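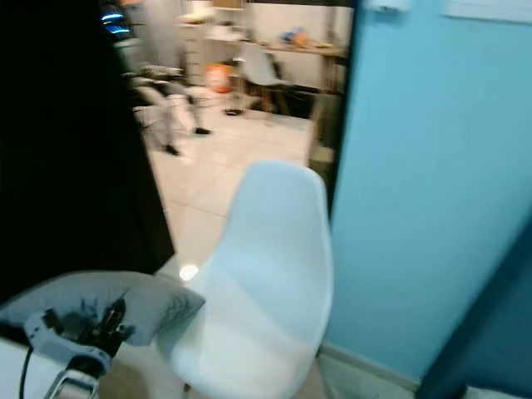 A gripper with a light grey cover beside a white shell chair, with a tiled room beyond.

Chair-setting automation at Landanton

Chair-setting automation is the use of mobile robots to move, straighten and put back loose chairs in shared rooms. The article deals mainly with its use at Landanton, a training and meeting centre where the work was taken up under a contract with the supplier Trikmont. The job had earlier been done by the room attendants between bookings, together with wiping tables, emptying bins and checking that the previous group had left.

Background

Landanton lets its rooms by the half day. A change of layout can mean moving every chair in a room, and the time allowed between bookings is 20 minutes. Management put forward two arguments for the robots: that lifting and dragging chairs was hard on the attendants' backs, and that the gap between bookings could be made shorter. The first argument was widely accepted. The second was disputed from the start, and the gap has stayed at 20 minutes.

The agreement covered 11 rooms and 400 chairs. Layouts are stored in a scheduling program named Sisier, which sends each job to a robot and marks the room as ready when the job is closed. The attendants had no part in drawing up the layouts, several of which had to be redone when it was found that they blocked the way to the sinks.

Method

A robot approaches a chair, takes hold of it with its gripper and brings it to the stored position. Shell chairs are a fairly awkward load. The seat back is smooth and curved, it offers few flat places to hold, and a glossy surface can confuse the cameras under strong light. Narrow doorways add to the difficulty, as do people crossing the room while a job is running. The robots are set to stop when someone comes close. Attendants have pointed out that in a busy corridor this means they stop a great deal.

Stacking is still done by hand. Trikmont described it as a later stage of the work, without giving a date.

Reported results

Trikmont's report of Mar 15, 2023 gave a success rate of 91 per cent. The figure is often repeated and should be read with care. It counts a job as successful if the chair ends up within the permitted distance of its place, whether or not a person stepped in to help. Venkatesh Poduval, who compiled the report, defended the measure on the grounds that customers care about the finished room. Ülle Ozoliņš, a room attendant, replied in the staff newsletter that by the same reckoning she could claim to be a robot.

No comparison was made with the attendants' own times, which had never been recorded. The claim that the system saves labour therefore rests on the supplier's estimate - and on how the hours spent minding the machines are counted.

Effects on staff

No attendant was dismissed. Two posts that fell vacant were left unfilled, a point that the centre's own account leaves out. Those who remain do less carrying and more walking, as one person now looks after several rooms and is called by telephone when a robot stops.

Opinions among the staff differ. Valdis Lūse, who had a long-standing shoulder complaint, welcomed the change and asked for it to be extended to folding tables. Others have objected to being called away in the middle of other cleaning. The job title was changed to "room systems assistant" in March, with no change in pay. Salim Masanja, who spoke for the attendants in talks with management, argued that freeing a jammed machine was new work and ought to be graded as such. The question was put off to the next pay round.

There is also the matter of blame. Sisier records a room as ready whether or not anyone has looked at it, and complaints about missing chairs still go to the attendant on duty.

See also

Schmieder layout trial
Room booking software
Manual handling at work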